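Pyo Headband Kit: Questions We Get a Lot

Quick answers from the Stososdale desk. Written between shipments so bear with us. Last changed in April.

What is Pyo?
A head-worn recording kit for labs and small shops teaching robot arms to do house chores. Person puts it on, does the chore, you get video from eye level plus hand tracking. No robot needed on site.

What's in the box?
Headband, camera unit, spare battery, charger, long cable, card reader, printed task cards. No laptop. No memory card either, sorry, people kept wanting different sizes.

How much?
$895 for the kit. Shipping extra. Task cards are included, refills are not.

Is it heavy?
261 grams with the battery in. Most people forget it after a bit. Glasses are fine. Big hair buns less fine, move the strap up.

How long does a battery go?
Three hours if the room isn't hot. Swap takes a minute. Stop the recording first!! We had kits come back with broken files becuase of this.

Do I have to wear gloves or markers?
No. Bare hands. Rings, bracelets, watches OK, leave them on if you normally wear them. Long sleeves OK too, just keep the fingers clear.

Which tasks does it do well?
Anything at arm's length, two hands, normal kitchen light. Jars, lids, cabinet doors, shelves, drawers. Card set A is all pantry work: handle a jar at the table, open and close the upper cabinet, jars on the low shelf. Clear glass is harder for the tracking than solid stuff, so do a few extra takes.
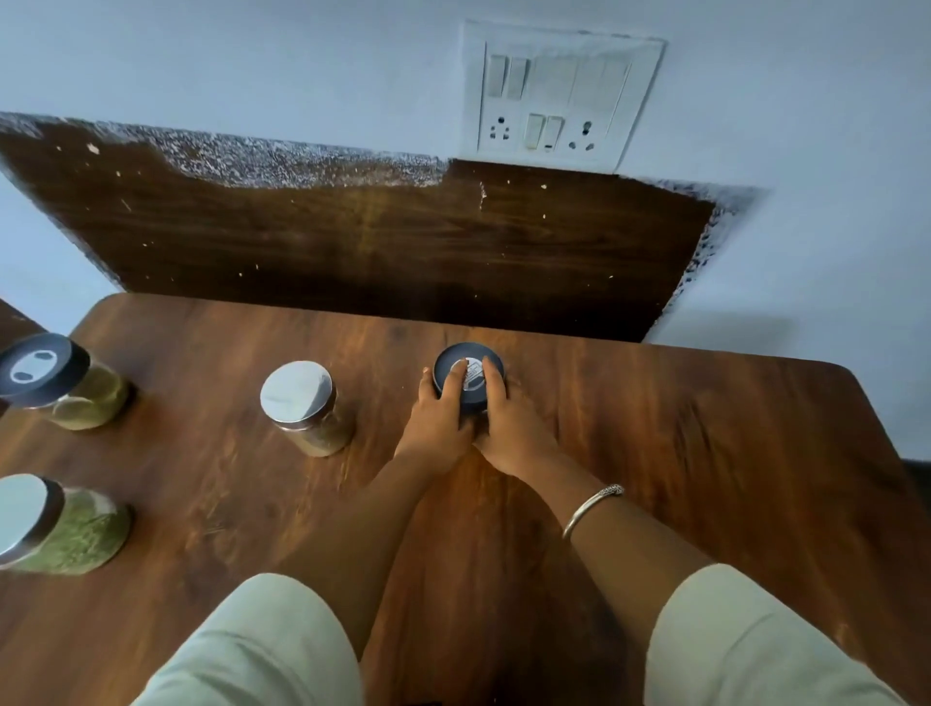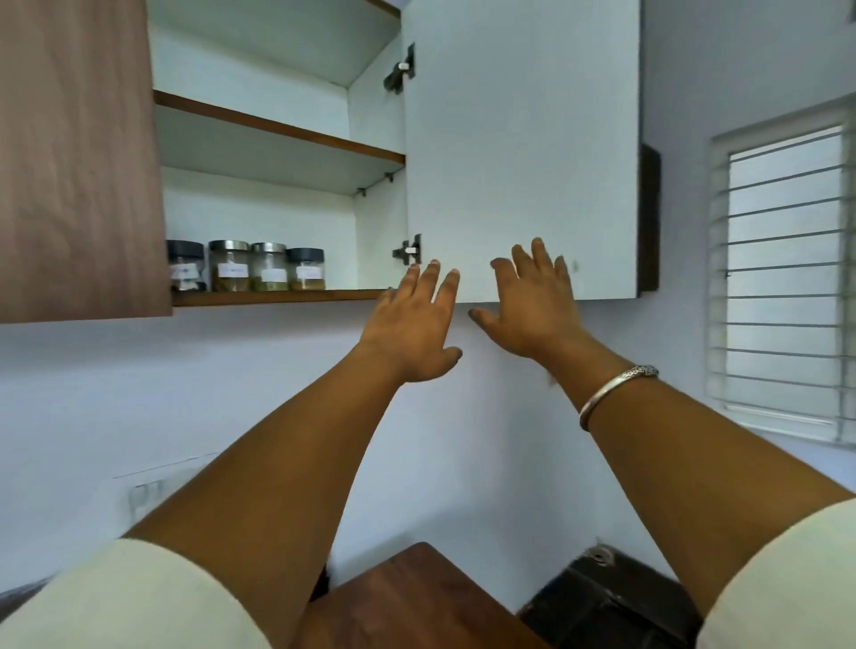
Do-yoon Ahn wrote in to say the table work tracked great from the first try, but reaching up to the cabinets took a while to get right. Chin up feels silly, and with the head level the hands kept dropping out of the top of the picture. Tilting the camera up one click fixed most of it. Would still like a second click.

Is a second click coming?
Yes. Next batch. Older units can be sent in and we'll swap the hinge, you pay postage one way.

Bright windows?
Try to keep them off to the side. If the window is straight ahead the hands go dark and the tracking gets jumpy. Blinds help. Turning on the room light helps a little.

How many takes per task?
We tell people 20 to start. Then look at them before doing more. Really, look at them.

Does it work with my arm?
Export is plain video plus a hand file. If your software can read that, yes. There's a ready converter for Karel, our own training tool. Others you do yourself, format notes are in the download folder.

Do I need Karel?
No. Some buyers never open it.

Where does the video go?
On your card. Nothing is uploaded unless you send it to us for support. Get an OK from everyone in the house before you record, and put away mail and anything with an address on it.

Can I rent instead?
Only through the Preltberg office for now, pickup in person. Bring the kit back charged please.

Returns?
Yes if it's unopened. Opened, write us first and tell us whats wrong, it's often the strap or the card.

Something not answered?
Use the contact form. Put the serial number in the subject line, it's inside the headband under the foam.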